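Review: Skesiten gear and peg kit, with the Rustier recording program

Posted December 25, 2018

We bought the Skesiten kit in April, when our small workshop started to collect examples for a learning system. The task is simple to say: take a gear, carry it to the board, put it on a peg. For 700 successful examples we needed parts that can be gripped all day.

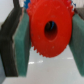 The price was fair and delivery was quick, but the manual is only 16 pages and says very little about gripping. We had to find our own closing force. With too much of it the soft pads wear quickly, and I have ordered a second set from Vinurau already.

The plastic is strong. It gets marks, yes, but no tooth has broken so far.
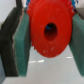 Red gear between the pads, with a blue one behind it.

Colour is a good point of this kit. Red and blue are easy to separate for the wrist camera, also when one part hides most of the other. The shine is a weaker point – under our lamps we get white spots, and I would prefer a fully matt finish.
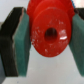

Small white flecks and a patch of glare on the red part.

Rustier saves the wrist view and the outside view together, and I can mark an example as bad with one key. In our first 100 I marked 79 as good. Its export is slow, and if you rename a folder it loses the list. Please repair this!
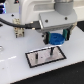 Blue part held over the board with the two pegs.

I compared with the Cuevas board, which a neighbour workshop uses. It is heavier and does not slide, but spare gears are hard to get. For starting I would buy Skesiten again. Four stars of five.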